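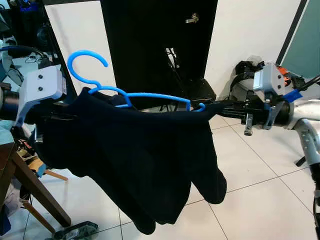

Navy knit, blue hanger. The hanger is winning.

The Closet Pages, 17th July

Welcome back to my slow campaign against the bedroom closet, which Kalkidan Gebreyes has described as "a drawer with a door." This round is all knitwear. I own more of it than anyone in a warm state should, most of it in a blue so dark I have to carry it to the window to be sure it isn't black.

Yes, I know you're supposed to fold knits. I have read the letters. But the shelf is full of January things, and the hangers were free with an order from Likent.

Draped over the bar, a soft knit sags into lobes, like a basset hound at rest. I've decided to call it relaxed.

Next gallery: belts, both of them.

Filed under: hanging, folding, regret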